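Seija Seppälä
Perception and tooling at Skeltitix. Thread, February.

1/ Notes on the sync rewrite in Waweru, our recording and replay tool. A few people asked why the new release breaks old session files. Short version: we were trusting the wrong clock.

2/ Waweru takes in several streams at once. Fisheye video from the hand-held gripper, a fixed room camera, finger bends from the glove, and the pose of the marker cube on the back of the hand. All of them have to end up on one timeline before the planner can learn anything from them.

3/ The old version stamped each message when it reached the host. That is fine on a quiet machine. On a busy one the messages queue up, and the glove looks late even though it isn't. 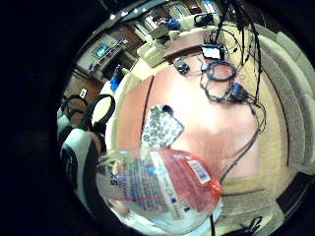

4/ The new version stamps at the device where the device has a clock, and fits an offset and a drift for each one. The fit runs all through the session. Doing it once at the start was good enough for short takes and poor for long ones.

5/ Hamisi Wanyama wrote the fitting code. It keeps a window of 300 messages per stream and throws out the slow ones, as a slow message tells you more about the queue than about the clock.

6/ Worst case before the change was 330 ms between glove and video. Same recording replayed through the new code: 12 ms. I would like it lower, but the grasp labels stop jumping at that point.

7/ Grasp labels matter because we cut episodes on them. If "hand closes" lands before the hand has reached the object, the policy learns to close early. We saw this in replay for weeks and blamed the network.

8/ Second change: cube pose. A flat marker seen at a steep angle has two poses that fit almost equally well, and the old solver would flip between them. We now solve all visible faces of the cube together and carry the last good pose forward as the starting guess.

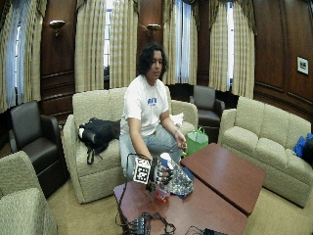 Page last changed: February, 16:40

9/ Clear plastic is still hard. The depth estimate goes through a bottle and lands on the table or the sofa behind it. Young-sook Woo has a branch that drops depth inside the object mask and uses the contact point from the hand instead. Not merged yet.

10/ Fisheye calibration now lives in the session file and not in a shared folder. Nélida Zapata lost an afternoon to a calibration from a different lens, and the only symptom was that straight table edges came out slightly bent near the rim.

11/ Converting old files: run the migrate command on the whole folder, then check the report. Anything marked "arrival only" has no device time and can't be fixed. You can still use the video from those, just not the hand data.

12/ Known problems. Replay stutters if you have more than 4 streams open. Unplugging a glove in mid-session leaves an empty stream behind, and the viewer shows it as a flat line. Faraji Mohamedi is looking at both.

13/ The Clikness plug-in needs its own update before it will read the new format. Until that's out, export to the old format with the flag - it's slow but it works.

14/ Next is the planner side, which still assumes every stream runs at the same rate. I'll start a separate thread for that once the Rurnamden branch builds again.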